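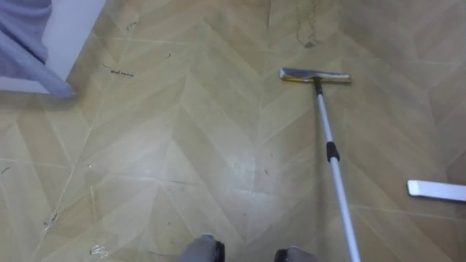 Borders first: a talk with crochet designer Tiziana Farina

Mon 7 March

Tiziana Farina has strong feelings about the edges of blankets. She had been talking for a good while before I got my notebook open, and she was already on to corners. "People spend all winter on the middle," she was saying, "and then they give the border one evening! One tired evening, with whatever yarn is left in the bag."

Her new pattern, the Pando blanket, is worked in joined squares with a deep scalloped border, and it's the border that has had crocheters writing to her from all over. I made one myself over the holidays (in a rusty orange that I love and my sister can't stand), so I had plenty to ask.

She learned from an aunt who made table runners and christening shawls and never wrote anything down. "She'd hand me the hook and say, look. And I'd look, and I'd have no idea what she had done. So I learned to read stitches before I could read a pattern. I'm still slow with charts, other people's charts anyway. I draw my own with colored pencils and they're a mess."

The Fontana shawl was her first published design. She's fond of it and a bit embarrassed by it. The original had an error in the edging, a missing chain at the turn, and she only heard about it when a woman at a yarn show came up wearing a finished one with the mistake worked all the way along. "It looked great. It had this little lean to it. I almost left the pattern as it was." She did correct it, though the leaning version still gets made, and she keeps a note about it at the bottom of the last page.

Pando started with the border too. She had a swatch of scallops pinned over her desk for ages and no blanket to go with it. The squares came later, and she went through 4 versions of them before one sat flat next to its neighbors. "The early ones had a popcorn stitch in the center. Very pretty, and awful to sleep under. You'd wake up with dots on your face."

On yarn, she's relaxed. The sample is in Stolel, a wool and cotton blend that she likes for its dull finish, but she has seen the blanket in acrylic, in pure cotton, and in a mix of leftovers held double. What she does care about is using the same yarn for the border as for the squares. "You can change the color all you want. Change the fiber and one part shrinks in the wash and the other doesn't, and now you own a bowl."

Getting the edge to lie flat

I wanted to hear about ruffling, which was where my own blanket went wrong. Tiziana laughed and said it's the question she gets most.

"It's nearly always the foundation round. The first round after you join the squares, the plain one. People see single crochet and they switch their brains off, and that's the round that decides everything." She works it with a smaller hook than the squares, and she puts the blanket down on a table every few inches to have a look. If it waves, there are too many stitches. If it cups, too few. She rips back right then, even if the TV show is getting good.

At the joins between squares she works 2 stitches together, across the seam, so that the gap closes and the line stays straight. In the corners she does the opposite and adds extra. "A corner is hungry," she said. "Feed it."

And blocking? She's all for it, but she won't have it used as a rescue. "I've had people tell me, oh, it'll block out. A little wave will block out. A lasagna noodle won't."
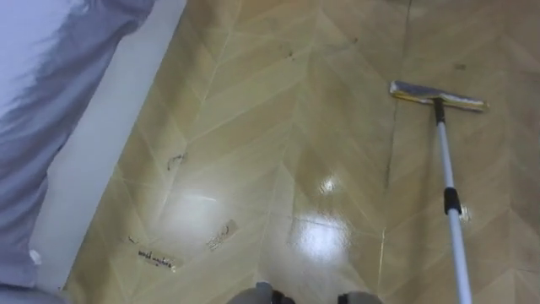
How much yarn should you keep back for a border like Pando's?

"Around 4 skeins for the throw size, if you're using Stolel or something with similar yardage. I put them in a separate bag with a knot in the handles before I even start the squares, so I can't dip into them. If you want to be more exact, weigh your ball, work one side of the first scallop round, and weigh it again. Then you know what a side costs you. Remember that the later rounds are longer, so they'll eat more."

She does exactly this herself, with a kitchen scale that has a strip of masking tape over the crack. The knotted bag is a newer habit. It dates from a baby blanket that ended in the wrong green, with the family politely insisting it looked planned.

Joining as you go, or at the end?

"At the end, for me. I know, I know, everybody hates the pile of squares! But I want to lay them out on the bed and move them around, and I change my mind a lot. If you use one color, join as you go, there's no reason to suffer." Her favorite join is a flat slip stitch through the back loops, worked loosely. She showed me on a pair of swatches, and her loops are much looser than mine have ever been, almost sloppy while they're on the hook, and then they settle.

I asked about the scallops themselves, and whether a newer crocheter could manage them. She thinks so. The repeat is easy to memorize, and each shell sits on a stitch you can find with your finger. The part that trips people up is the last shell before a corner, where the repeat may not come out even. Her fix is to cheat early, skipping or doubling up a stitch somewhere along the side where it won't show, and never in the last few inches. "Cheat in the middle. I've told that to whole rooms of people and they gasp, and then they go home and do it."

She'll be teaching the Pando border at Clostent in May, in 2 sessions, with the foundation round taking up all of the first. Bring joined squares if you have them, she says, or a plain swatch with real corners, and a hook a size smaller than you think you need. Light-colored yarn is best for seeing the stitches, though she admits she'll be bringing navy, because that's what is on her hook right now and she can't put it down.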